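The slow hour in Pastham

When Soon-im Hong moved to Pastham, she did not know one person in the town. She rented two rooms above a closed bakery and worked from home as a bookkeeper. In the first winter, she says, there were weeks when she spoke only with the man at the post office.

Today her kitchen is full every second afternoon. The neighbors come at four and they leave at five. There is no program and no cake, only tea. People call it the slow hour, and by now 29 households on her street and the next one take turns to open the door.

The idea came from her grandmother's village, where a visitor was never asked why he came. "Here everybody is friendly, but you must make an appointment," Hong says. "I wanted to remove the appointment."
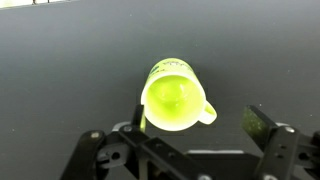 A glossy mug in yellow-green, with a pale rim.

I visited in July, in a heavy rain. Seven people sat around a table for four. They spoke about a blocked drain, then about a daughter who will study in Nalon, then again about the drain. After twenty minutes I had forgotten my notebook.

Sanne Van Beek, a retired nurse, walks over from the Flomberg side of the river. It takes her longer than the visit itself, but she likes the road. After her husband died she received many cards and few visits. "The cards were beautiful," she says. "I have them all in a drawer."

Not everyone stays. One family came twice and found it too quiet, and an older man prefers to stand in the hall with his coat on. Hong lets him stand there, and brings him his tea.

The rules fit on one small paper beside her door. Phones stay in the pocket. Nobody washes up for the host. At five the kettle is emptied, and whoever wants to talk longer can do it on the stairs, as most of them did on the day I was there.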